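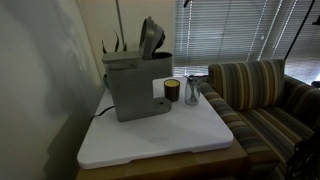 Hastitow Heimpaket: Handgriffe aufzeichnen, wo sie gebraucht werden

Wer einem lernenden System beibringen möchte, wie man morgens einen Kaffee macht, der weiß, dass im Labor irgendwann alles gleich aussieht. Dasselbe Licht, derselbe Tisch, dieselbe Tasse. Deshalb haben wir unser Heimpaket so gebaut, dass es in ganz gewöhnliche Wohnungen passt, gern auch in die Ecke neben dem gestreiften Sofa, wo die Kaffeemaschine auf einem weißen Brett über einem Pappkarton steht und der Deckel schon offen ist.

Im Paket enthalten:
2 Handgreifer mit Kameras
3 Akkus mit Ladeschale
Stativ und Tasche
Aufnahmesoftware Gridel

Der Aufbau dauert um die 8 Minuten, und wenn Sie es zum zweiten Mal machen, geht es bestimmt noch flotter! Sie wählen in Gridel eine Aufgabe aus (Deckel schließen, Becher umstellen, Löffel ins Glas zurücklegen), führen sie in Ihrem eigenen Tempo vor und bestätigen am Ende. Misslungene Durchgänge bitte nicht löschen, sondern als solche markieren, auch daraus lässt sich eine Menge lernen.

Spiegelnde Flächen und Streiflicht durch Jalousien dürfen ruhig vorkommen. Verändern Sie zwischen den Durchgängen ein wenig die Anordnung, ein paar Zentimeter reichen.

Leihdauer: 4 Wochen, Verlängerung möglich
Versand: montags ab Lager Brelgate

Fragen zur Ausstattung beantwortet Ihnen Tamara Kovalchuk, für Datenformate und Schnittstellen ist Bartosz Zawadzka da. Beide nehmen sich wirklich gern Zeit für Sie.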